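Sturneck fan patch 6 – worth a replay?

tessel_8
Finished the first two worlds on the new patch last night. Jump height feels the same, but the camera no longer swings behind walls in Kiltodden Caves. My save says 1,129 coins so far. Has anyone got past the tower yet?

Murketti
Got past it. The camera is better, the slopes are worse. You lose all your speed on any hill now. I went back to the old build.

tessel_8
I don't see that on my end. Are you on a pad or keyboard?

Murketti
Pad.
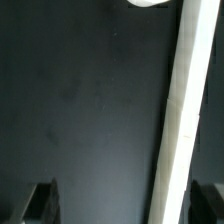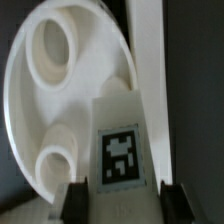
Re: slopes

padlock212
Slopes are fine if you hold the stick all the way forward. The patch made the dead zone bigger, so a light push counts as a walk. Set it back to the old value in the options menu.

Murketti
Tried that. Helped a little in the caves, did nothing in Sangkhawat Harbor. The long ramp by the boats still stops me dead.

tessel_8
That ramp was slow in the original too. You need the spring.

Murketti
It was not that slow. I have more than 1,000 runs on that level.

padlock212
Post a replay file then – the patch author reads this board and fixed the cave camera from one.

Murketti
Will do tonight after 6.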